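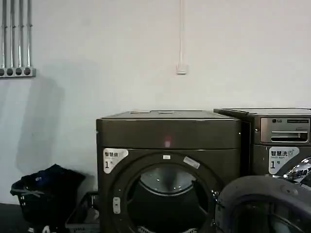 로봇응용실습 2주차 유인물은 스템브리지(Stembridge) 세탁 시연장 견학 내용을 정리한 것이다. 견학은 2022년 6월에 진행했고, 과제 제출은 9월 개강 후에 받는다. 이번 시연의 주제는 사람이 쓰던 세탁 설비를 바꾸지 않고 로봇에게 맡길 때 생기는 문제이다. 드럼식 기기 두 대가 나란히 붙어 있고 양쪽 스티커에 모두 "1号"라고 적혀 있으므로, 번호만으로는 작업 대상을 지정할 수 없다. 보고서에서는 왼쪽 기기를 A, 오른쪽 LG 세탁기를 B로 적는다.

## 1. 작업 구성

시연장에서는 전체 작업을 다음 단계로 나누어 설명하였다.

1. 바구니와 기기의 위치 확인
2. 문 열기
3. 옷을 집어 드럼에 넣기
4. 문 닫기와 닫힘 확인
5. 코스 선택과 시작

단계마다 제한 시간이 있고, 시간을 넘기면 작업이 중단된다. 전체 제한 시간은 300초이다. 기록 소프트웨어는 플라도(Flado)를 쓰며, 실습 때 배포할 기록의 묶음 번호는 1717이다.
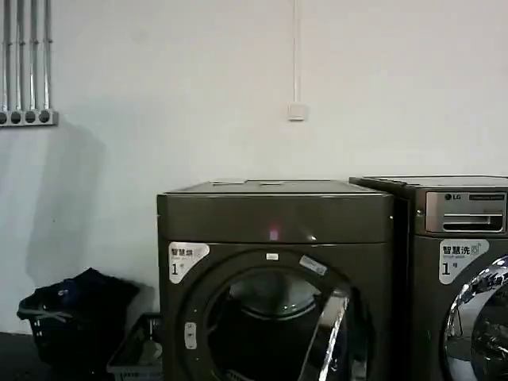 위치 확인은 매 회 새로 한다. 바구니는 사람이 옮겨 놓기 때문에 이전 회차의 좌표를 그대로 쓰면 오차가 커진다. 반면 기기 본체는 고정되어 있어 기준점으로 삼기에 적합하다. 기준점은 본체 모서리에서 두 곳 이상 잡는다.

## 2. 문 다루기

질문이 가장 많았던 부분이다. 드럼식 기기의 문은 경첩을 중심으로 원호를 그리며 움직인다. 손끝을 직선으로 당기면 손잡이에서 미끄러지거나 경첩에 무리한 힘이 걸린다. 레케나(Requena) 제어기는 당기는 동안 힘의 방향을 측정하여 경로를 조금씩 수정한다.

- 경첩 축의 위치를 먼저 추정한다.
- 처음에는 느리게 당기고, 걸쇠가 풀린 뒤 속도를 올린다.
- 문이 열린 상태에서 팔이 지나갈 공간을 따로 계산한다.
- 유리의 반사는 깊이 측정값을 흐트러뜨리므로 문 테두리를 기준으로 삼는다.
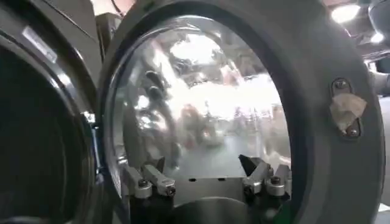
## 3. 의류 집기

옷은 형태가 일정하지 않아 한 번에 몇 벌이 집힐지 예측하기 어렵다. 어두운 색 옷이 겹쳐 있으면 경계를 찾기가 더 어렵다. 시연 담당 측은 한 벌씩 집는 방식을 목표로 하지 않고, 집은 양이 문 입구를 통과할 수 있는지만 판정한다고 설명하였다.

설명 시간에 제시된 성공률은 거의 67%였다. 실패로 분류되는 경우는 옷이 입구에 걸린 경우, 바닥에 떨어진 경우, 제한 시간을 넘긴 경우이다. 소매나 끈이 문틈에 끼는 경우는 넣기 단계가 아니라 문 닫기 단계의 실패로 기록한다.

## 4. 손목 카메라의 한계

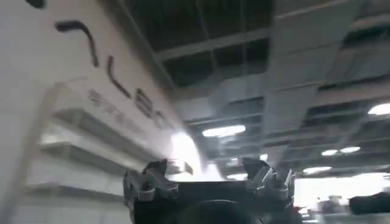

손목 카메라는 손끝과 물체의 거리를 가까이에서 볼 수 있지만, 팔의 자세에 따라 시야가 크게 바뀐다. 팔을 위로 향하면 작업 대상 대신 천장의 철골과 덕트, 조명이 화면의 많은 부분을 차지한다. 이동 중에는 큰 글자도 번져 읽기 어려우므로 글자 인식은 팔이 멈춘 뒤에 수행해야 한다. 밝은 곳이 하얗게 날아간 영상에서는 자동 노출 값도 함께 확인한다.

머리 쪽 카메라는 시야가 넓은 대신 팔이나 열린 문에 가려지는 일이 잦다. 파소(Faso) 보정판으로 두 카메라의 좌표를 맞추는 절차는 다음 실습에서 다룬다.

## 5. 과제

묶음 1717에서 기록 8개를 골라 분석한다. 분량은 A4 두 쪽 이내로 한다.

- 각 기록에서 다섯 단계의 시작과 끝 시각을 표로 작성할 것
- 실패한 단계가 있으면 어느 카메라에서 먼저 확인되는지 적을 것
- 문 열기 경로를 원호로 근사하고 반지름을 구할 것
- A와 B를 스티커 번호 없이 구별하는 방법을 한 가지 제안할 것

표의 시간 단위는 초로 통일하고, 소수점 아래 한 자리까지 적는다.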